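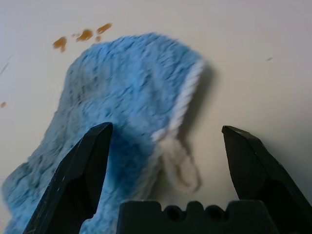
How do you clean old pocket knives without ruining what they're worth?
Posted by Nerys Pumphrey

My late uncle collected pocket knives the way other people collect parking fines, and I've inherited the lot: 35 of them, in a biscuit tin, from his place in Sustamgate. Most have bone handles and a few have brown spots on the blades. So far I've gone no further than a dry wipe with a light blue microfibre cloth, the shaggy sort with a white hem, which has done wonders for the dust and nothing for the spots. My brother reckons metal polish. My brother also reckons he can reverse a trailer. Is there a proper way to do this before I take them to the collectors' fair in June?

Selim Karakaya
Put the polish back under the sink. Collectors want honest grey colour on the steel, and a mirror finish can take a good chunk off the price. For the brown spots, use a drop of light mineral oil, leave it 30 minutes, then rub gently with a bit of soft cloth. Cotton buds for the joints. Keep oil off the bone as much as you can and never soak the handles, they swell and crack. Then store them somewhere dry, out of the tin – and out of leather sheaths too, if he had any. I sold a Hunetti two-blade for $500 with every spot of its colour left on, and watched a shinier one go home with its owner.

Tainá Barros
Agree with Selim. Write down anything stamped at the base of the blade before you touch it, some of those marks are very faint.

Ertuğrul Saraç
I use toothpaste on mine. Never sold one, mind you.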